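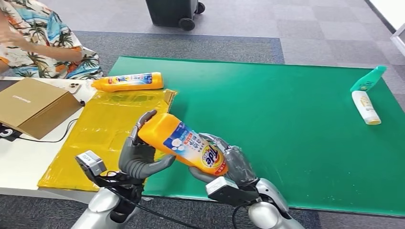 Households in Clultden who have been putting off a look at their draughty lofts and rattling windows may be glad to hear that free home warmth visits are coming back to the town in March, and this time there will be rather more of them to go round.

The visits are run by Ejigu, the heating and insulation firm on Litovby Road, and each one lasts long enough for a proper cup of tea and a good wander through the house. A fitter will check the loft, the hot water tank, the door seals and the radiators, and leave a written list of what might be worth doing first - with no obligation to have any of it done by the firm.
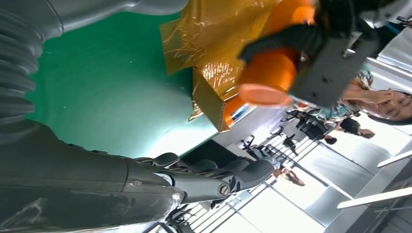
Grey jointed fingers in front of a bright green surface.

Adanech Ambaye, who looks after bookings, said last year's places went in 3 days, and that she had been sorry to turn so many people away.

"We had lovely people ringing up who had been sitting in their coats all evening, and sometimes all they needed was a strip of foam round the back door and the radiators bled," she said. "So please do ring, even if you think it's too small a thing to bother us with - it really isn't."

There are 20 visits available each week, with the last appointment of the day at 4pm. Tenants are welcome too, though they will need their landlord's permission before any work goes ahead. Bookings can be made by telephone or at the counter.

5 comments | 20 shares

We use cookies to improve your visit. Accept | Manage settings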